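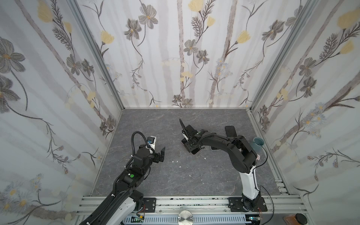 Tobias Villanueva has hung wallpaper for 23 years, and he still begins every conversation with a customer by asking what they see from the bed or from the chair in the morning. He believes that people choose patterns too quickly, from a small square of paper held in the hand. A pattern of tall branches with grey flowers and yellow centers, he says, looks very different when it covers three walls and goes around two corners. The yellow blossoms come forward, the little pale blue daisies go back, and the dark fern sprigs are what the eye follows upward. "On the sample you see one flower," he told me. "On the wall you see a forest. You must like the forest."

We met in August at his shop in Kanlow, where he sells paper from the front room and keeps his pasting table in the back. He was making tea when I came, and he did not stop talking about a bedroom he had finished the evening before. The customer had wanted large flowers and was afraid of them at the same time. He finds this very common.

"They ask me, is it too much? I answer, too much for what? For sleeping, no. You close your eyes."

Villanueva learned the work from his uncle, first as a boy who carried buckets and later as a paid helper at Ostermann, a decorating firm which closed many years ago. His uncle allowed him to cut, but not to hang. For 3 years he only cut. He remembers the first strip he put up alone, in a narrow hallway, and that it was upside down. The pattern was leaves, and the lady of the house liked it, so it stayed.

I asked him what is the most difficult place in a room. I expected to hear about ceilings or windows, but he said corners, and he said it before I had finished the question.

"A corner is never straight. The house is old, the house moves, even a new house moves. If you take a full strip and push it around the corner, it will pull away in the winter. So I cut it in the corner and I begin again with a new line." He uses a plumb line for this, a brass weight on a string that belonged to his uncle. He owns a laser also, and he admits that it is faster. The brass weight was on the windowsill beside the tea.

With branches the corner becomes harder, he explained, as a branch that stops suddenly is noticed by everyone. With small daisies you can lose a little of the pattern and it is forgiven. He prefers to put the worst match behind the door, or in the corner that is behind you when you enter. He plans this on paper before he opens the first roll, and he showed me a notebook full of such plans, drawn in pencil, with arrows for where the light comes in.

Color was the subject on which he had the strongest opinions. He likes a pale background with grey and brown on it, and only some yellow. "Grey flowers sound sad," he said. "But then you put a yellow center, and it is a different flower." For the surfaces near such a wall he recommends something quiet — a plain grey, or a stone look with soft veins. He once refused to hang a striped paper beside a checkered floor. The customer found another paperhanger, and he heard later that she was happy with it. He told me this story without any bitterness.

Most of his paper comes from a small printer named Clurkia, and he buys his paste from Nurnutier, dry, in sacks. A simple bedroom costs 300 in labor, and he does not change this price for a difficult pattern. I asked him why not.

"Then people would choose the easy one to save money. And I would have to hang it."

He is 67 now and does fewer ceilings than before. His niece takes the high work and he stays on the floor with the table and the brush. She does not yet choose the starting line, but next month there is a dining room with four windows, and he has told her that it is hers.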